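Ticket 484: Mirkine leaf print lifting at back corner seam
Product: Mirkine self-adhesive wallpaper, large leaf, cream ground
Seller: Betancur
Status: Resolved, monitoring
Category: Wall coverings / adhesion

Reported problem

Paper was applied in May to three smooth panels (left, back, right) standing inside an aluminum profile frame. After a few weeks the right-hand vertical seam began to open at the back corner. The gap starts near the top bar and is widest behind the post. No bubbles on the flat areas. The left and back panels are holding.

Rolls are from one batch. Panels were wiped with a damp cloth before application and left to dry overnight. No primer.

Requested from customer: overall views of the panels and anything fixed to the frame.

Customer reply, 9:40 a.m.

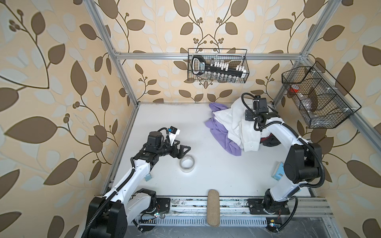

Paper on the left, back and right walls.

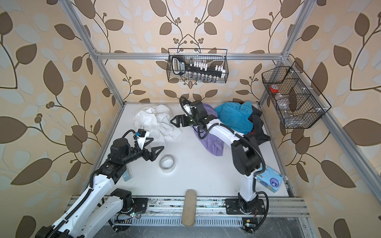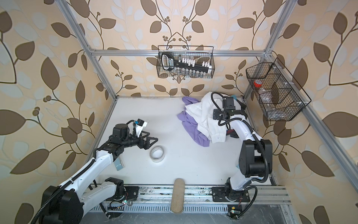

Two black mesh baskets, one on the back bar and one on the right.
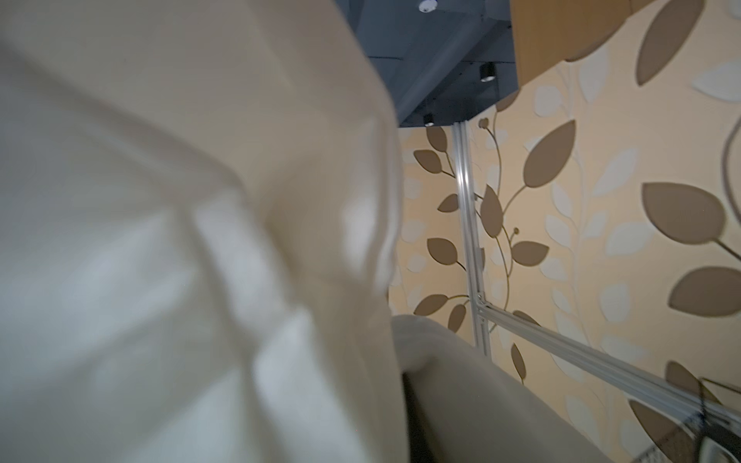

Low angle, leaf pattern.

Customer adds: the heavier basket was rehung twice in the week before the seam opened. Its hooks go over the profile but the lower wires rest on the paper.

Diagnosis

1. Pattern match and batch ruled out. A bad batch would normally fail on all panels.
2. Surface prep is a possible factor. A damp wipe leaves residue on coated board – Selten test strips should be used to confirm.
3. Paper was butted into the corner and trimmed flush. With no overlap, any panel movement is taken by the edge alone.
4. Basket contact. Lifting and rehanging pushes the panel back and lets it spring forward. Customer confirmed movement of around 3 mm by hand at the top of the right panel.

Items 3 and 4 together are the likely cause.

Action taken

- Baskets emptied and taken down.
- Right panel clipped to the frame at top and bottom. Movement no longer measurable by hand.
- Seam opened a further 32 mm to reach sound adhesive, old glue removed, board scuffed with 1000 grit and wiped with alcohol.
- Edge reset with Stellholm seam adhesive, rolled, taped overnight with low-tack tape.
- Felt pads fitted to the back of both baskets before rehanging.

Test strip on the back panel, low corner: pass. Test strip on the right panel: weak in one spot, cleaned and repeated, pass.

Follow-up

Seam closed at first check. Slight shine on the paper where adhesive squeezed out; customer accepts this. Leave the ticket open for one more check. If the corner lifts again, replace the right drop and wrap it onto the back panel – do not reglue a second time.

Related tickets
Stellholm seam adhesive: shine on matte papers
Mirkine: calculating overlap at inside corners
Selten test strips: reading a partial result
Mesh basket marks on vinyl wall coverings
Betancur: returns on opened rolls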